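# Teleoperated Bottle Handling with a Two-Arm Robot

Project report, Selvaraj Paul and Covadonga Figueroa
Randstead Lab, October

## 3. Collecting the demonstrations

We wanted the robot to learn to pick up a plastic bottle and set it down in a marked area. Writing the motion by hand took us three weeks and only worked for one bottle position, so we switched to remote control. The operator wears a pair of Moltetti gloves and the arms copy the operator's movements. Joint angles and the head camera view are saved together for each attempt.
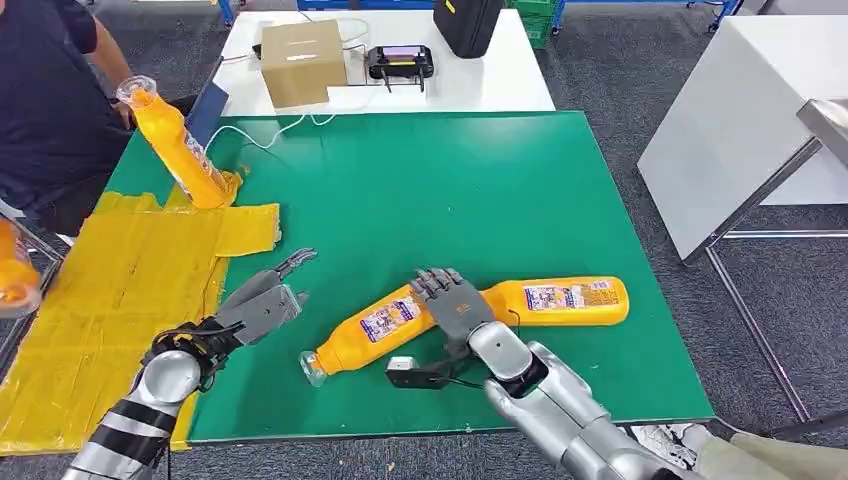
Grasping was the hardest part to show. The operator gets no feeling of contact through the gloves and has to judge everything by eye. A bottle on its side is worse than a standing one, as it can roll when a finger touches it off center. We got better results by bringing the right hand down flat over the middle of the bottle, between the two labels, and closing the fingers only after that. The left hand stays open and out of the way during this step. Operators who came in from the cap end tended to push the bottle across the green tabletop.

We recorded 2,008 attempts in total. After removing the ones with dropped frames or a failed grasp, 1,280 were left for training. Paul did most of the operating and Figueroa checked the recordings.

## 4. Problems

The gloves drift. After over 3 hours of use the thumb reading was clearly wrong, so we now recalibrate at the start of each block. We also found a delay between the glove and the arm when the Plomov logging program was writing to the network drive. Saving to the local disk first fixed this.

Attempts recorded before the delay was fixed are kept in a separate folder and were not used in section 5.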